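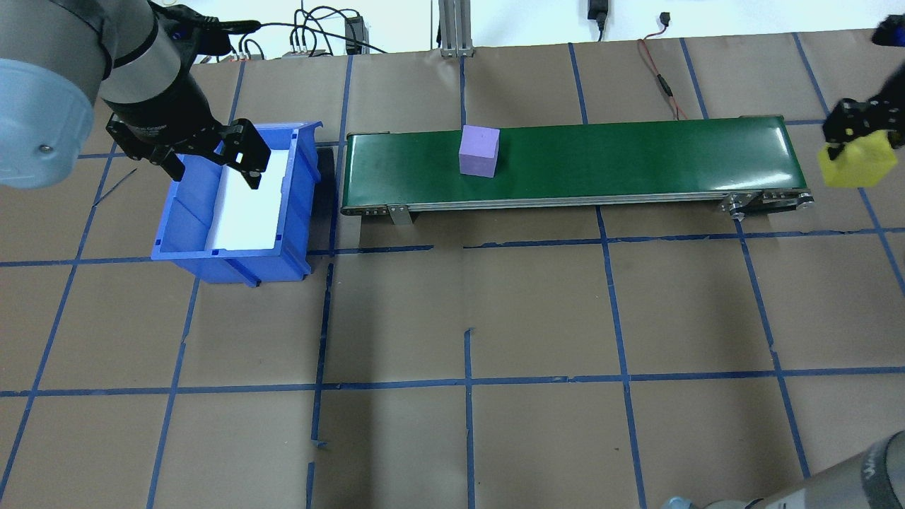

Credit: Lundley

Lundley releases Evus 2, a shared-workspace planner for paired arms

2023-04-02

Lundley has released version 2 of Evus, its motion planning and task scheduling package for cells in which two robot arms work over the same table. The main change is in how the arms divide space. Earlier versions gave each arm a fixed zone and a lock on the overlap, so an arm that needed the shared area had to wait for the other to leave it entirely. Version 2 replaces the lock with timed reservations on small volumes, which the planner checks along the full path of each arm, gripper and held part included.

The company developed the release on a tabletop sorting cell with a belt conveyor, a blue plastic bin and foam cubes. Both arms carry two-finger parallel grippers. The cubes are light and forgiving, which let the team run the planner with tight clearances before moving to stiffer parts.

"The lock was safe and it was slow," said Oskari Lappalainen, who leads planning at Lundley. "Most of the waiting was for space the other arm was never going to enter. Reservations let us prove that ahead of time, and then both arms can move."

A reservation is a volume plus a start and end time. Each arm publishes its list before a motion begins. If two lists conflict, the scheduler first tries to delay one arm, then to slow it, and only then asks for a new path. Replanning is capped at 5 attempts per motion. After that the arm holds position and the task goes back to the queue.

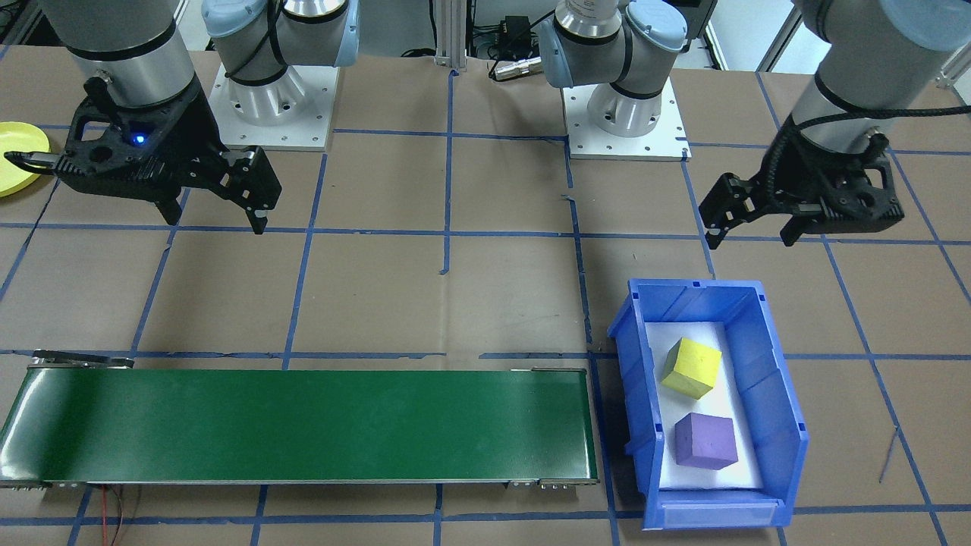
Perception runs as a separate process and feeds the scheduler object poses with a time stamp and a confidence value. Poses for parts on the belt are projected forward using the belt speed -- poses for parts already in the bin are treated as static until a new detection replaces them. A place motion into the bin now checks the target against known parts as well as against the walls, something the previous version left to the user's own code.

Cadi Harries, who maintains the test tooling, said each nightly build is run against 2,000 recorded task sequences in simulation. A build fails if any sequence ends in a different task order from the reference without a matching change in the planner log. The recordings and the comparison script ship with the package.

Calibration has also been reworked. The two arm bases are now solved together against a common table frame, where before each was calibrated alone and the offset entered by hand. Existing calibration files load with a warning and should be redone.

The driver interface is unchanged. Task files from the earlier version need one edit: the "zone" field is ignored and should be removed. A patch adding support for a third arm is planned for May.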